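I met her at the Meijer off the highway, by the coffee counter, and she had already bought me a donut before I got my recorder out. She's been running a laundry route for 7 years now, picking up wash from people's porches in and near Bandimbridge and bringing it back folded. I'd wanted to talk to her ever since my neighbor told me his shirts had never looked so good!

"I started with my own machine and a borrowed van," she told me. "My first customer had twins. I thought, well, if I can handle twins I can handle anybody."
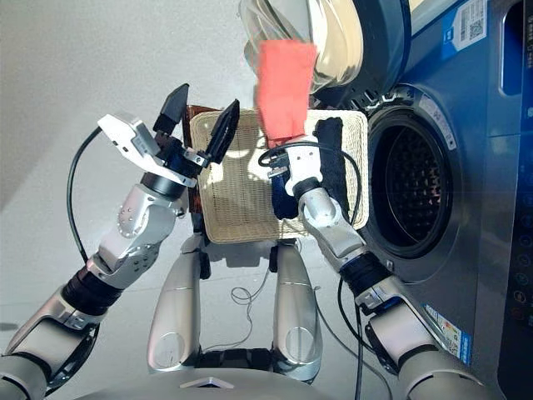 She still does most of the folding herself, usually at night with the radio on. I asked if she got sick of it and she laughed so loud that a man two tables over turned to look. "Socks, yes. I'm sick of socks. But sheets I could fold till I drop." (I can't fold a fitted sheet to save my life, and I told her so, and she tried to teach me with a paper napkin. I still can't.)

We got to talking about towels, which she has strong feelings about. People use way too much softener, she says, and then wonder why they can't get dry after a shower.

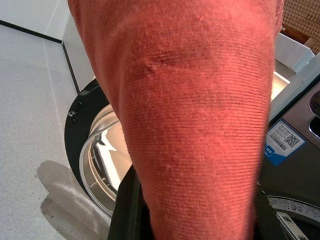
"Half the soap, no softener, and shake them out hard before they go in the dryer," she said. "My mother did it that way on a clothesline and her towels lasted forever."

November was her busiest month yet, with 128 bags, and she almost quit in the middle of it. Her van died on Dimura Street with 2 orders still in the back, and she walked them to the door. Both customers tipped her. She got teary telling me about it, and then so did I, and then we had to go get more napkins.

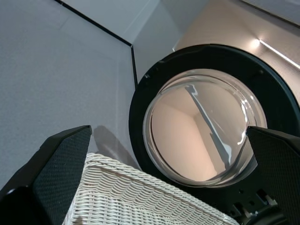 So what does she do about a stain that's already been through the dryer?

"Soak it overnight in cool water with a little dish soap, then wash it again and look before you dry it. Sometimes it takes three tries. Sometimes you've got yourself a new dust rag."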